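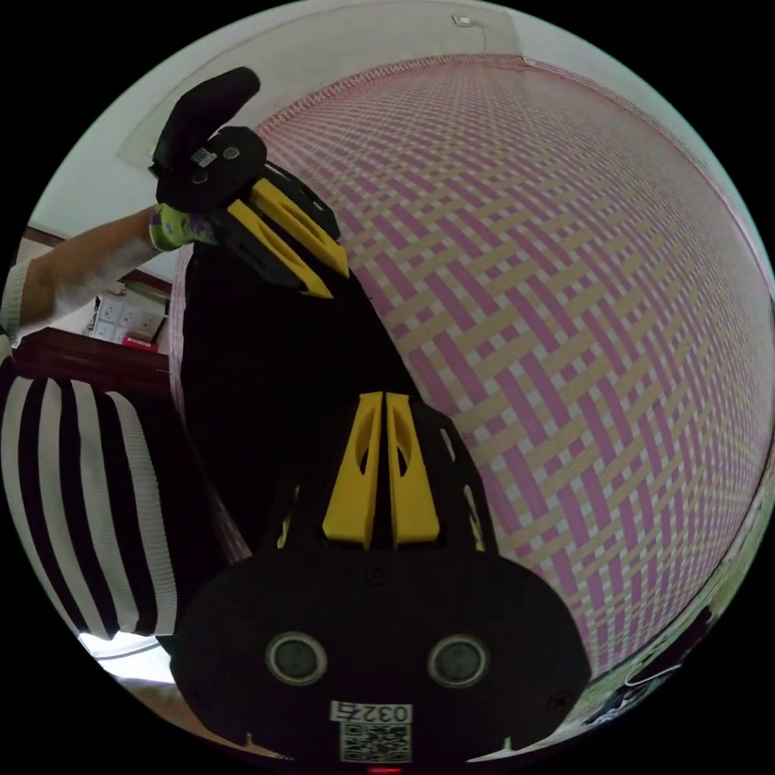
What happens to a housekeeping job once the work is recorded to train a robot?

The pace, the tools and the way a shift is judged all change, and they change well before any robot is on the payroll.

2024-07-18
Print | E-mail | Share (32)

I worked in the linen and room service side of Brondside for long enough to see three scheduling systems come and go. The current change is of a different kind. Under the program the company calls Trimix, part of the staff in Drunderura spends its paid hours doing ordinary household tasks with hand-held grippers. Clothes are picked up, moved, folded and put down. The recordings go to Saragih, the contractor that trains the machines. The staff members go home, and the next day they do it again.

Public argument over this kind of program is mostly about replacement. I think that is premature. A robot that can sort a pile of mixed clothing at the speed of a trained person isn't for sale to a firm our size, and planning around its arrival date is guesswork. The effects worth discussing are the ones already in the building.

The first is the unit of work. A room attendant used to be assigned rooms. A room had a beginning and an end, and inside it the attendant chose the order. Under Trimix the unit is the take, one complete handling of one item or one small group of items. The target is 392 accepted takes per person per week. A take that is fumbled, restarted or done in an unusual order can be rejected, and rejected takes don't count toward the target. People learn quickly which motions are accepted. They stop doing the others.
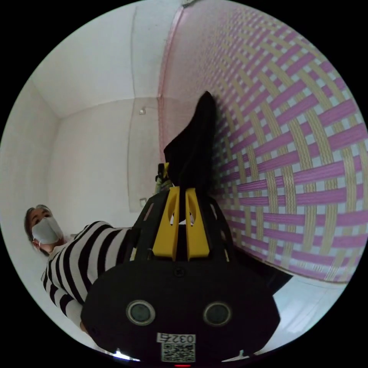 Skill in cloth handling is mostly in the fingertips. An attendant knows from touch whether a towel has one layer or two in the pinch, and corrects without looking. A gripper has two fingers and passes very little of that back to the hand. The operator has to replace touch with sight. It can be seen in how the woman in the striped sweater works, face mask on, looking down toward the gripper while a piece of black fabric stands straight up out of it. Watching the tool all day is a different physical task from making beds. It loads the neck and the eyes where the old job loaded the back and knees. Our injury form still lists only the old complaints.

The second effect is on pay grades. Brondside classes recording work as light duty and pays it at the room attendant rate. The argument is that nothing heavy is lifted. I consider this wrong. Recording demands steady attention and consistent motion, and its product keeps its value after the shift is over. A made bed is worth one night. An accepted take can be used again in every later round of training. The wage treats the two as the same thing.

I don't claim that each take should carry a royalty. The accounting would cost more than it paid out. A separate grade, set above the attendant rate and reviewed whenever the contract with Saragih is renewed, would be simple to run. Management says the contract margin doesn't allow it. The margin hasn't been shown to staff, so there is no way to check. 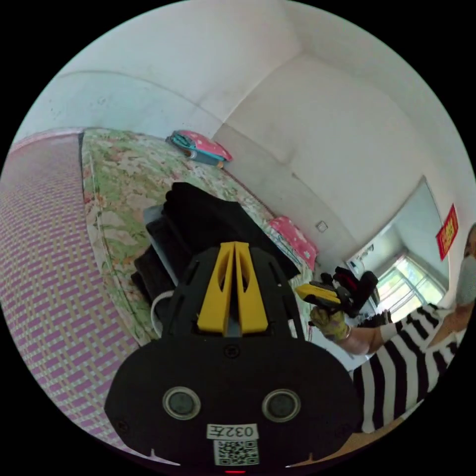
The third effect is on training, and here the program has some merit. Before Trimix, a new attendant followed an experienced one for a few shifts and picked up whatever that person happened to do. Now the experienced staff have been asked, for the first time, to spell out how they handle a tangled pile: which item comes off first, where the grip goes, when to let go and start over. Roughly 100 written notes came out of that exercise, and many are good. They have been sent to Saragih. They haven't been put in the handbook for new hires, where they would cost nothing and help at once.

Rejection is the last point. When a take is thrown out, the operator receives a code and no explanation. In an ordinary room an inspector would point to the sheet corner. Operators should be able to see the rejected take and dispute the decision, and time spent on a dispute should be paid.

The agreement with Saragih comes up for renewal in August. The grade, the injury form and the right to review rejected takes can all be written into it on two pages. Staff at Drunderura who want these terms should send them to the site office in writing before the draft is circulated.

Comments (97)
Print | E-mail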